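Page size for a family album — 12x12 or smaller?

papertrail_jo
Posted 5/24/19
I have 28 layouts done from our trips to Redham and I've been making them all 12x12. Now I want to start an album for my mother and she finds the big ones heavy to hold. Has anyone switched sizes partway through? I was looking at the Tresen 8x8 albums.

glueandgo
I went down to 8x8 for gift albums. You fit one or two photos a page and that's it. It goes a lot faster. I keep 12x12 for our own shelf.

Esfahani
I'd stay with 12x12. Most of the paper is sold that size, so with 8x8 you trim every sheet and end up with a box of strips. The weight comes from the page protectors more than the paper. Put 24 pages in and stop there.

glueandgo
The strips are borders and photo mats. I use nearly all of mine.

Esfahani
You may. I had a drawer full and threw it out in October.

marlow_scraps
Has your mother held an 8x8? Mine said the pictures were too small to see without her glasses. We settled on 6x8 pocket pages, one photo to a pocket, no decoration except a date stamp. She looks at it more than the fancy one.

papertrail_jo
She hasn't, good point. I'll borrow one from the Stomside crop group before I buy anything. It would be a shame to shrink the group shots — a few have three generations in them.

marlow_scraps
Then print those across two facing pages. Just keep faces away from the middle.

glueandgo
Also think about your work space. I can lay out 4 small pages side by side on a folding table. With 12x12 I'm always moving something to the floor.

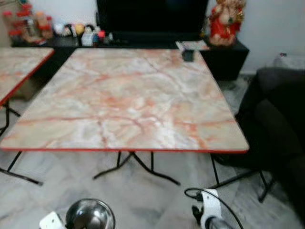
Folding tables with the marble-pattern tops

Esfahani
Pretty tops. I still say a second table is cheaper than a second album size.

papertrail_jo
Do the Tresen 8x8 albums take other makers' page protectors, or only their own?

marlow_scraps
Depends on the binding. Post-bound ones usually do if the holes line up. Take a protector with you and check it against the album.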